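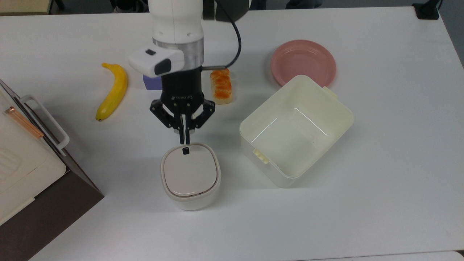

Can a Single Robot Arm Clear Up a Kitchen Table?
Project report, Jessie Menzies and Tharindu Jayasinghe

1. Aim

The project asked whether one arm with a two-finger gripper can do small kitchen chores well enough to be left alone. We chose three: taking the lid off a container, putting food items into a box, and moving a plate. The work was done in the Dunbar laboratory between January and April.

2. Set-up

The arm is fixed above a white table and carries a camera module on its side. The gripper has parallel jaws with straight fingers. Toy food was used in place of real food, including a banana and a piece of sushi, so that the shapes stayed the same from one trial to the next. The lidded container has a small black knob, which is the only part of the lid we allowed the gripper to hold. The open box was put down at a different angle for each trial.

Control software was written by us on top of the Grovbridge planner. Trials were logged with Comside.

3. Method

A trial began with the arm raised and ended when the chore was complete, when an object left the table, or when the time limit of 107 seconds ran out. We ran 979 trials in all. A person reset the table after each one. Trials in which the reset was done wrongly were repeated and the first attempt was discarded.

4. Results

Packing the box was the most reliable chore. The banana was picked up best when gripped across the middle. Grips near either end let it swing, and it then caught the rim of the box.

Lifting the lid was less reliable. The knob is small, and an error of almost 10 mm in the estimated position was enough for the fingers to close on nothing. Slowing the final descent helped, but it made the chore much slower than doing it by hand.

The plate was the hardest object. Its raised rim could be gripped only from the side, and the arm often pushed the plate along the table before the fingers closed.

5. Discussion

With the objects in familiar places the arm can do the packing without help. We would not leave it alone with the lid or the plate. The reset also has to be counted as labour, and in our trials it was always done by a person.

A softer fingertip from Vuletti was ordered but arrived too late to be tested. The next group should fit it before changing the software, and should repeat the lid trials first.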